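Six weeks with the Truscombe veg peeler set, the three-piece one with the Y peeler, the straight peeler and the little julienne thing. Bought from Geerts, the kitchen shop by the station, full price, not a freebie. Typing this up before the school run so bear with me.

Short version: Y peeler brilliant, straight one fine, julienne going in the charity bag.

## The Y peeler

Sharp. Properly sharp, mind your knuckles. My old Ider was a decent peeler for years but it had got to the stage where you scraped more than peeled, and I'd stopped noticing how long Sunday potatoes were taking. First go with the Truscombe I took off far too much, pressing like I was used to. You don't need to. Let it sit on the veg and pull.

Weight is good. Bit heavier than you expect, handle fat enough for bad hands (mine are, mornings especially). No rubber to go sticky. The blade swivels freely but doesn't flap about like the Cinuder one I tried at my sister's, that was horrible, like peeling with a loose tooth.

Swede: yes. Butternut squash: yes, two passes. Celeriac, well, nothing peels celeriac, use a knife. Mango surprisingly good. Ginger no, stick with a teaspoon.

Eye gouger is a loop on the side, sticks out a touch. Works but you have to turn the whole thing round in your hand and I keep forgetting which side it's on. Left-handers might get on better with it then me. 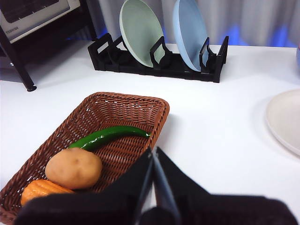
## The straight one

Does the job. Better for carrots if you like going away from yourself, long strokes, quick. Narrower blade so it clogs, and wet peel gets wound up round the pin at the end. You pick it out with a fingernail and then three carrots later you're picking it out again. Fine for one dinner. Christmas dinner for eleven, I'd go mad.

Handle is thinner than the Y and I don't know why they didn't use the same one. Slippery once your hands are wet.

## The julienne

No. Makes shreds, sort of. Half of them come off joined together and courgette just turns to mush in the teeth. Cleaning it is a job for a toothbrush. Also bit me. Box says "restaurant style ribbons", hm.

## Washing and rust

Card says dishwasher safe. I put the straight one through and kept the Y peeler out to compare. After a month the straight one had two tiny orange specks near the pin, they rubbed off with a bit of bicarb but they came back. Y peeler washed by hand and dried on the towel, spotless. So handwash, whatever the card says. Takes ten seconds.

No blade guard with any of them, and if they live in a drawer with the wooden spoons you will find them with your fingers. I've put a wine cork on mine. Looks daft, works.

## Would I buy it again

Not the set. Geerts sell the Y peeler on its own for less than half the price, which I only saw afterwards, on the bottom shelf behind the tin openers. Get that. Truscombe's site has 1,027 reviews for the set and most of the ones I read say much the same about the julenne, so it isn't just me.

Y peeler 9/10, one off for no guard. Straight one 6. Julienne 2, and that's for the nice box.

Will update if the edge goes. The Ider managed four years before it went blunt so that's the one to beat.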